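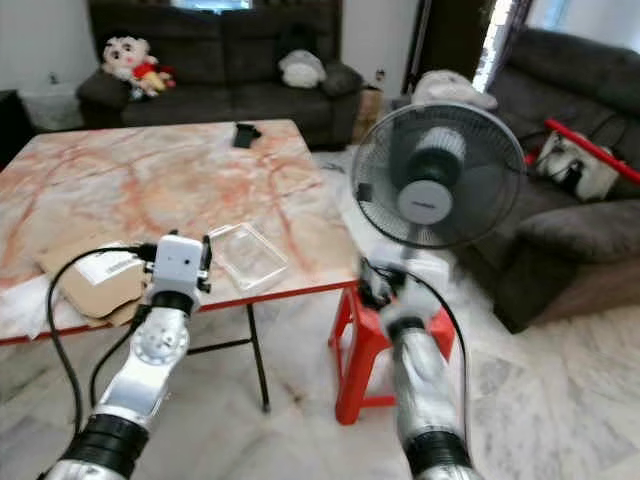
4 min read

Clivero Neighbors Help > Home > Kitchen and dining

Big square table in a not-so-big room, do I keep it or go back to a rectangle?

Posted by Sebastián Durán, 6th May
Viewed 2303 times

Hi all, long-time reader, I think my last post was the one with the leaking dishwasher (fixed, thank you, it was the hose clamp).

So my aunt moved into a smaller place over on Acuña Street and gave us her dining table. It's square and it's big, and I said yes before I measured anything. My wife was at work. You can imagine how that went.

We used to have a narrow rectangle pushed against the wall under the window, and it was kind of ugly but it did everything. Homework at one end, mail at the other, and when people came over we dragged it into the middle of the room. The square one only seems to want to be in the middle. If I push it against the wall it sticks out so far that you have to turn sideways to get to the pantry, and then one whole side of it is useless because who wants to eat staring at a wall?

What I like about it: it's the first table we've had where everybody is in the same conversation. With the old one my father-in-law always ended up at the far end talking to the dog. And there's room for serving dishes in the middle, which we never had before.

What I don't like: the middle is so far away! I have long arms and I'm still half standing up to get the rice. Also the chairs. The ones from the old table have arms and they hit the underside of the edge, so they don't tuck in, so the whole thing takes up even more floor than it should.

My questions, in no real order. How much space do you really need behind a chair? Would stools help, or does everyone hate sitting on a stool for a whole dinner? Is there a trick to the reaching problem? And has anybody gone from a rectangle to a square and been glad a year later? We have a family thing here in July and I'd like to have this settled before then, because my wife has started saying the words "yard sale" in a very calm voice.

I should add the floor is tile, and there's one light hanging from the ceiling that is now nowhere near the center of the table. I've hit my head on it more than once. If anyone has moved a ceiling light cheaply I'd love to hear about that too.

pantrymoth

Keep it. We went from a rectangle to a square when we moved here and I would never go back, except maybe on Thanksgiving.

OK, space first. The usual advice you'll read is about three feet from the edge of the table to the wall or whatever is behind you, and I think that's fair if people need to walk behind someone who's sitting. If nobody walks there you can get away with a good bit less. What I did was put painter's tape on the floor where the table and the pulled-out chairs would be, and then we lived with the tape for a few days. I know it sounds silly but you learn so much! We found out that everybody in my family cuts the same corner on the way to the fridge, every time, and that was the corner I was about to put a chair on.

Since you've already got the table in there, do it the other way around. Sit down in each seat, push back the way you normally would (don't be polite about it), and tape where the back legs land. Then look at what's left. In our case it was clear the table had to move toward the window by maybe a hand's width, and that was all it took to free up the pantry door. You may be closer than you think.

Don't line it up with the room. I mean, do, but line it up with the path and not with the walls. Ours is off center and people only notice if I tell them, so I've stopped telling them.

The reaching thing: lazy Susan. I resisted it for so long because my grandmother had one and I thought of it as a grandma item. It is a grandma item and she was right. Get one bigger than you think, with a bit of a lip, and get one that doesn't spin too easily or the kids will launch the salt. Mine is a Plomis and it's fine, a little noisy. I paid 70 dollars for it, which hurt, but I've seen them at thrift stores for a lot less, and you should look there first. The other thing I do when there's a crowd is put out two small bowls of everything on opposite sides instead of one big bowl in the middle. More dishes to wash, but no one is standing up with their sleeve in the gravy.

Chairs with arms: sell them. Sorry! I had the same fight with mine and I finally stopped. You could check whether the arms clear if you pop those felt or rubber feet off the bottom, and sometimes that's all it takes, but on tile you really want the feet, so. If you love the chairs, put two of them somewhere else in the house and use them when company comes, and get plain armless ones for every day.

Stools are great for extra people and terrible for a long dinner. That's my whole opinion on stools. I keep a few that slide all the way under, and they come out for kids and for whoever showed up last. My brother complains about his back every time and yet he's always late, so he always gets the stool. Do check the height before you buy! Stools get sold for counters and for bars and just as little low ones, and the pictures online all look the same. I bought a pair that were meant for a counter and sitting on them at the table felt like being a lifeguard.

About the light, see if it's on a cord or a chain. If it is, you can usually put a hook in the ceiling over the new spot and swag the cord over to it. You leave the electrical box right where it is. Mine took less time than finding the stud finder did. Raise it while you're at it so it's not at forehead height.

D. from the corner house

had a square one, got rid of it. too big. get a round one

Skerkari_mom

I've got to disagree a little bit with pantrymoth on the chairs, because I think it depends on who eats with you. My mother needs the arms to get up. If you have anyone like that at your table every week, keep at least 2 of the armchairs and put them on the sides where there's the most room behind. They don't have to tuck in all the way. A chair that sticks out on the side where there's no traffic isn't hurting anybody.

Also want to say something about corners since I didn't see it mentioned. On a square table the corner seats are where everything goes wrong. Two people on each side is fine until their knees find the legs, and if your legs are at the corners (you didn't say, could be a pedestal) then you have to squeeze toward the middle of the side and now you're rubbing elbows. So before July, please do a practice run with real people and real plates. Dinner plates plus glasses plus elbows is a lot more than you'd think from looking at an empty table. We did ours with pizza so it wasn't a big production.

For ordinary days, when there are just 4 of us, we don't sit one per side. We all scoot down to one end, sort of an L shape, and the far half is for homework and library books and my sewing pile. It looks like a mess, because it is. But I'd rather have that than everybody shouting across a field at each other over cereal. So you can still have your mail end, it's just a mail corner now.

On the yard sale question, I would give it until after the family thing. Tables are hard to judge on a weeknight. If your wife hates it with the whole crowd sitting there, then she hates it, and you've lost nothing. If she likes it that night you'll hear about it from her sister within the hour.

One more, and it's small: whatever you do, put felt under the feet before you start shoving it around on tile. I didn't, and there's a scratch that goes from the back door to where the table used to be. I put a rug over most of it. The crumbs in that rug are a whole other post.

Reply from Sebastián Durán

This is so helpful, thank you! Tape is down. pantrymoth, the corner everybody cuts at our house is also the fridge corner, so I slid the table toward the window and my wife walked to the pantry without saying anything, and I'm taking that as a yes for now. The light is on a chain, so I'm going to get a hook. Legs are at the corners, by the way, so I hear you on the knees. Pizza test is happening. I'll post again after July.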